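## 4. Setting Up the Snack and Condiment Station

The Flekska tray and the two-tier display rack are to be arranged on the table before service opens. Staff at the Trerkumport site should complete this section before moving on to Section 5.

1. Wipe the tabletop and allow it to dry for 14 minutes.
2. Place the rack toward the back of the table. Load three containers on each tier, with the tallest bottle at the right of the upper tier.
3. Center the cream tray in front of the rack.
4. Set the round wicker basket to one side of the tray for packaged sandwiches.
5. Place the lidded cup near a corner of the tray - the remaining area is reserved for orders.

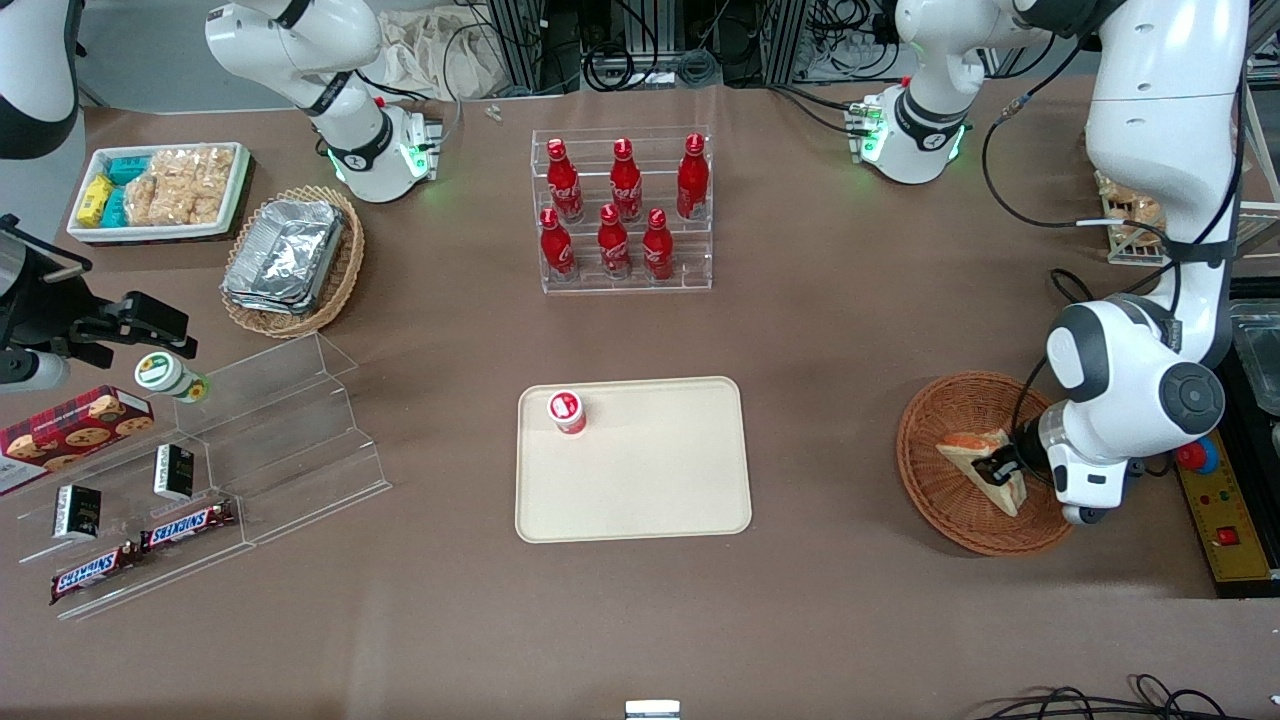

*Figure 4. Tray, rack and basket on the table, with one packaged sandwich in the basket.*

**Note:** Sandwiches are to remain in their sealed packaging until they are handed to the guest.

**Caution:** Do not load more than 500 g on the upper tier. Acrylic may crack under excess weight.

6. Check the basket every 25 minutes and refill as needed.
7. Record any replacement parts on the Cinda supply sheet, page 36.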